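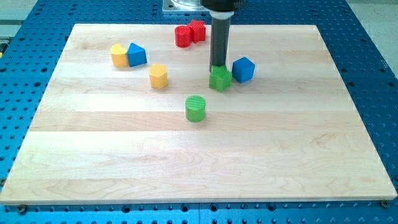
Home | Projects | Planner | Gallery | Downloads | Contact

Block planner gallery: the Keltville bench

Posted 2 Jul 2019 by Eliécer Sotelo
609 views | 13 comments

Junlow is the task planner we have been writing for tabletop arms. It takes a list of objects with poses, a goal written as a set of relations (red next to red, green cylinder in front, and so on), and returns an ordered list of picks and places. Perception is handled by a separate package called Hindeck, which publishes object poses and a shape label for each one. The two talk over a plain message queue so either side can be swapped out for testing.

The bench picture on this page goes with the 2 releases we put out this summer. The notes under it cover the parts people have asked about most. More pictures from the August runs will be added to the same page.

Bench setup, eight-block set

Four colors, two blocks of each. The shapes include stars, cylinders, a triangle, a pentagon and a cube. Color alone is not enough to name a block in this set, so Hindeck has to return both fields before Junlow will accept a goal. The earlier version let you ask for "green" and took whichever green came first in the list, which made the logs hard to read.

Close neighbors

The yellow block and the blue triangle on the left are touching. Junlow treats a touching pair as one cluster and plans the lone blocks first. The approach is straight down, with the tool held vertical the whole way. Side approaches are in the code but switched off in the default config.

Over the green star

With the tool this near a block, part of the top face is hidden from view. Hindeck holds the last good pose for any object the arm is covering and marks it as stale. The planner can still use a stale pose to finish the current step – it will not start a new one from it.

Front area

The near half of the board is clear, and Junlow's place sampler works from free space like this. It draws candidate spots, drops any that fall inside the safety margin of another block, and keeps the one with the shortest path. The margin is set per shape. Stars get a wider one than cylinders because of the points.

Test suite

The simulated version of this bench has 171 start layouts. Each one is a small text file with a shape, color, position and rotation per line. Tiwari, the replay tool, loads the same files and steps through a saved plan one action at a time. If you send in a bug, please attach the layout file and the plan log together – one without the other is not much use to us.

Share | Email this page | 13 comments

Previous gallery | All galleries | Next gallery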